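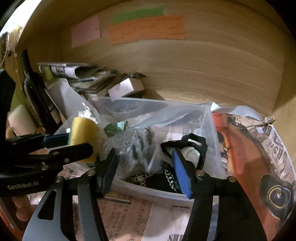 Paper notes inside a cabinet, with papers stored below.

Home > Ask > Health & Patient Rights > Medical Records
Print this page | E-mail this page

Clinic closed, records with a storage company, need operative report and implant record

Posted 22 March 2022

I had shoulder surgery at the Prilberg outpatient surgical center. The center closed last May. I am now scheduled for an MRI at Mendes, which is a different health system, and the imaging department wants the manufacturer and model of the anchors that were placed. I do not have the implant card. I may have been given one at discharge, but it is not with the rest of my paperwork.

What I have done so far:

The Prilberg phone number plays a recording saying that records were transferred to a company called Wimholm. I filled in Wimholm's request form and asked for the full chart from the surgery. They sent back 12 pages. These are a face sheet, consent forms, the anesthesia record, a medication list, two pages of nursing notes and the discharge instructions. There is no operative report and no implant log. With the pages came an invoice for $66, described as "retrieval, handling and copying." The pages were e-mailed as a PDF.

I called and was told "that is what is in the file." The person on the phone could not say whether there was a second file or whether anything had been destroyed. She said that the retention period might have run out. The surgery was seven years ago.

Prilberg also had a patient portal run on Prumgate software. My login no longer works. The page says the practice is inactive.

Questions:

1. Is it correct that records only have to be kept for six years? I have seen that number in several places.
2. Can the storage company charge this amount for a PDF?
3. Who is actually responsible for the missing parts, given that the center does not exist any more?
4. Is there another place where the anchor model would be written down?

I am in the United States. I am not planning to sue anyone. I would like the MRI to go ahead.

3 answers

Answer 1

Six years is HIPAA. After that they can shred it. You are probably out of luck with the clinic, I would just tell the MRI people you don't have it and let them decide. Most shoulder anchors are plastic now anyway.

Answer 2
by Jolán Lengyel

I worked in health information management for a hospital group and handled custodian transfers when practices closed. Taking your points in order. Answer 1 is wrong on the first one, so I will deal with that at more length.

1. Retention

The six-year figure comes from the HIPAA rules, but it applies to the documentation a provider has to keep about its own compliance: policies, notices, authorizations, complaint logs and so on. It does not set a retention period for the medical chart. Chart retention is set mainly by state law, and it varies by state and by type of facility. A licensed surgical center may fall under a different rule from a physician's private office in the same state. Payer contracts and Medicare participation can add their own periods. For an adult chart you will see anything from five years to ten or more, counted in some states from the date of service and in others from discharge or last contact.

Find the facility licensing rules on your state health department's website and look for "ambulatory surgical" plus "retention." If your state uses seven years, the exact date matters and you should move quickly.

Note also that they produced part of the chart. A chart that has reached the end of its retention period is normally destroyed as a unit, and the custodian should have a destruction log or certificate listing it. Getting a face sheet and consents with no operative report suggests to me that the chart was held in more than one place. That was very common in surgical centers of that period. Paper forms were scanned or boxed, while the operative report was dictated and sat in a transcription system or in the surgeon's office system. Implant stickers usually went on an intraoperative record, which may have been filed with the supply or billing paperwork as well as with the chart.

2. Fee

If you requested your own records, as the patient, under your right of access, the fee has to be reasonable and cost-based. It can include labor for copying, supplies, and postage if you asked for mail. It cannot include search and retrieval. The word "retrieval" on your invoice is therefore a problem for them. For electronic copies of records held electronically there is an optional flat fee of up to $6.50 that a provider can use if it does not want to calculate actual costs. It is an option and does not act as a cap on every request, so do not write to them claiming it is one.

Check which form you signed. Some storage companies supply a third-party authorization form even when the patient is the one asking. The fee limits are not the same for records sent to third parties, and the higher rate sometimes gets applied by default. If that was the form, submit a new request headed "Request for access by the individual" and ask for the invoice to be recalculated. State law may set a lower fee, in which case the lower one is what you pay.

3. Responsibility

The custodian holds the records under an agreement with the former owner. Closing the doors does not by itself end the owner's duties. Depending on the state, the center would have had to notify the licensing agency of the closure and say where the records were going. Ask the agency for the closure notice. It should name the custodian and, if you are lucky, a contact for the former owner. I have seen closures with two custodians, one for paper and one for electronic data, and the recording on the phone line mentioned only the first.

Put the following to Wimholm in writing:

- Ask for the entire designated record set, including the operative report, intraoperative nursing record, implant log and any sticker sheet.
- Ask them to confirm whether they hold electronic data exported from the center's system, in addition to scanned or boxed paper.
- If any part was destroyed, ask for the date of destruction and a copy of the log entry.
- If they do not hold a part, ask them to tell you who does, if they know.

They have thirty days to act, with one extension of thirty days if they give you the reason in writing. If there is no proper reply you can file a complaint with the Office for Civil Rights at HHS. That is free and can be done online. It will not be fast enough for your MRI.

4. Other sources for the anchor model

In the order I would try them:

The surgeon. The surgeon and the center were almost certainly separate entities. The surgeon's own office will usually have a copy of the operative report, because it was needed for professional billing and follow-up. State medical board lookup will give you a current practice address if he or she has moved.

Your primary care physician, if the report was copied there. Ask for "outside records" specifically. They are often indexed separately and get left out of a routine release.

Physical therapy. Therapists often ask for the operative report before starting a shoulder protocol.

Your health insurer. The claim will show procedure codes and possibly an implant charge. It will seldom show a model, but if prior authorization was needed the file may have more in it.

The manufacturer can only help if you know which one it is. The surgeon may remember what brand he or she was using that year, but Mendes is unlikely to accept a recollection on its own.

On the portal: a login page marked inactive does not mean the data was deleted. The vendor, however, is holding it on behalf of the practice and will normally refuse to deal with you directly. Mention the portal by name in your letter to Wimholm and ask whether its contents were included in the transfer.

Do not assume that the anchors are plastic. They may be polymer, bioabsorbable, suture only, titanium or a mix of these. Tell the imaging department now that the record is being traced. They have their own procedure for undocumented implants, which may include a plain X-ray and review by a radiologist, and the decision is theirs.

Answer 3

Agree with the above about the surgeon's office. I had a similar case with a knee. The storage company had taken over 3,000 charts from one practice and had indexed them by account number only, so anyone with two account numbers got half a chart. My pre-op visit had one number and the surgery had another. Look at the top of the pages you did receive and at any old bill from the center. If the numbers differ, give them both.

Also send the letter to a postal address with tracking, and keep the form you signed. I can't comment on the fee. Mine was waived after I asked for it to be itemized.

Comment from original poster

Thank you. The form was headed "Authorization to Release to Third Party," with my own name entered as the recipient. I have sent a new request with the wording from Answer 2. There is an account number on the face sheet and a different one on the old bill, so I listed both. The surgeon is now with a group in the next county and the office there says they will look in their archive. Mendes has moved the scan to a later date and has me down for an X-ray first.

Was this page useful? Yes | No

Home | Ask | Browse topics | Rules | Contact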